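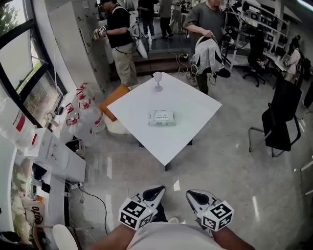
The white table on the second floor, with wipes and stemmed glass.

The table stays

Regular readers will remember that in February we asked what should be done with the white table, and that we asked in a single line at the foot of the page, under the notice about the bicycle hoops. We expected a handful of replies. We got 162, which is more than we had for the heating, the lift and the car park put together, and several of them ran to a second page.

The short version is that the table stays where it is, in the middle of the tiled floor, and you may stop writing in. The long version follows, for those who enjoy that sort of thing and for those who wrote a second page and would like to see it acknowledged.

For newcomers: the table is square and white, and arrived at Drolside before most of us did. The inventory has it down as an Eka, bought from Bergmann in the days when Bergmann still had the showroom on the ring road and would deliver if you caught them in the right mood. It came as one of a pair. The other went to the ground floor, was put under a coffee machine, and is no longer spoken of as a table.

Ours has never been given a job. It was bought for meetings, but it is a little too small for a meeting and a little too big for a chat. It was considered for post, until the post moved downstairs. For a time it held the visitors' book, in which the same courier signed himself in as four different footballers. Since then it has simply stood there with a good deal of floor on every side, and things have been put down on it.

Being square and in the middle, it has no back. This was raised by a surprising number of you. A table against a wall has a rear portion where objects may retire with dignity, behind a plant, and be forgotten. On ours everything is at the front. Leave a packet of wet wipes on it and you have, in effect, put on an exhibition.

Which brings us to the wipes. They are the white packet with the green printing, and they live near the middle of the table, flap side up. They were the most popular object in the whole correspondence. People who agreed about nothing else agreed about the wipes. One reader on the top floor admitted to walking down two flights to use them although her own department has a cupboard full, on the grounds that the ones in the cupboard "feel like stock". Another asked us to look into who replaces the packet. We looked into it, found out, and have been asked by the person concerned to leave it there.

The glass had a rougher time of it. You will know it if you have been through in the last few weeks: a small stemmed goblet, see-through, with the faintest suggestion of pink about it and a round foot. It is the kind of glass that comes out for sherry at a christening, or for prawns. It isn't on any list. The kitchen has mugs, tumblers and the three-handled thing from the pottery day, and none of them is a relation.

Theories received so far, in no order of merit: that it was left over from the Esska leaving do; that it belongs to Esska generally, who are known to have nice things; that it is a prize; that it is a candle holder and we have all been making fools of ourselves. Esska wrote back very promptly to say that they serve drinks in paper cups like everybody else and would be grateful if we printed that.

We did try moving it. It went to the kitchen windowsill one evening at half past five and was back on the table by nine the next morning. We tried the shelf by the photocopier, with the same result. The editor then took it home in a scarf, felt dreadful all the way round the ring road, and brought it back. It has not been touched by this newsletter since and anyone who says otherwise should address their remarks to Snædís Egilsson, whose idea the scarf was.

Snædís, as most of you know, looks after the floor plan. She inherited the table along with a folder marked MISC and has taken a firmer line with it than any of her predecessors. It was she who priced the alternatives. A new meeting table with a join down the middle and holes for cables came to £1,223 before delivery, and the catalogue described it as "collaborative". She read this aloud at the floor meeting in a flat voice and sat down, and that was more or less the end of the case for replacement.
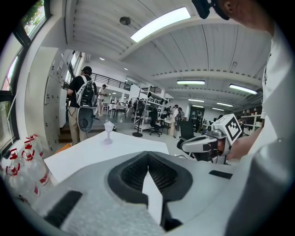 Red-capped water bottles and the glass again, near the lockers.

Water was the other great subject. Opinion divides sharply over bottled water in a building with perfectly good taps. The tap party say it is wasteful and that the jug was bought for a reason. The bottle party say they have tasted what comes out of the tap on the second floor first thing in the morning, and will go on saying so. Both parties leave bottles about. The red-capped sort appear to be winning at the moment, if the second picture is anything to go by, and they do at least match.

What nobody defends is the half-finished bottle with the cap back on. Nobody will drink it because it might be someone's, and nobody will pour it away for the same reason, so it acquires tenure. We have agreed, after a longer discussion than we care to set down, that a bottle still about at six in the evening is fair game for the plants. If you want yours left alone, put your name on it. A biro won't write on the plastic. There is a marker on a string by the lockers, and we should like it to stay on the string this time.

A word on the lockers while we are passing them. They are the tall white ones, and they exist so that things need not be on the table. A fair few have never been opened. If you have been given a key and lost it, say so, because the alternative is that Snædís goes along with the master key one lunchtime and we all find out what has been in there since the flood. Nobody will be cross about a lost key. She will be moderately cross about a sandwich.

Then there is under the table. Several of you held that under doesn't count. This is the doctrine that gave us the fan heater, the box of lanyards and, for one whole winter, a car tyre. We regret to say that under does count. It is the first part of the table one sees when coming up the stairs, and cardboard boxes in particular have a way of attracting other cardboard boxes. If there is a box of yours down there, flatten it or take it home. If you don't know whether it's yours, open it and see. Ownership can be decided afterwards.

Suggestions we are not taking forward include a cloth (too like a restaurant), a sign (too like a hospital), a rota, a second table to take the strain off the first, and turning it through forty-five degrees, which had a following among the younger staff and was tried over a lunch hour. It made everyone walk into it. The following has dispersed.

We were touched by the number of you who simply like it. It gets the light from the big window and you can see the trees from it, and if you stand there with a cup of something you look as though you are waiting for someone, so you are left in peace. One reader has eaten his lunch at it, standing, for 9 years. He did not want to be named and asked only that nobody start wiping it down at ten to one.

So these are the arrangements, which Snædís has asked us to print as they stand:

The table belongs to the floor. Put things down on it by all means, but pick them up again the same day.
The wipes are for everyone. Close the flap.
Bottles go by six, full ones to the kitchen and empty ones to the recycling.
Nothing lives underneath.
The glass may remain until claimed.

On that last point there was a short debate about how long "until claimed" might be. A month was proposed, and then a quarter. In the end no period was set, and the goblet was entered on the inventory in pencil, beneath the Eka, as "glass, small, stem, owner not known". If you are the owner, come up and rub it out. There's a rubber in the folder marked MISC.

Replies about the carpet tiles on the stairs should go to the usual tray, please, and keep to one side of the paper.

Also in this issue
Bicycle hoops: the position so far
What the lift engineer said
Found on the stairs: one glove, one recorder, half a jigsaw
Esska open afternoon, with paper cups
The ground floor writes in about its coffee machine
Marker pen on string: an appeal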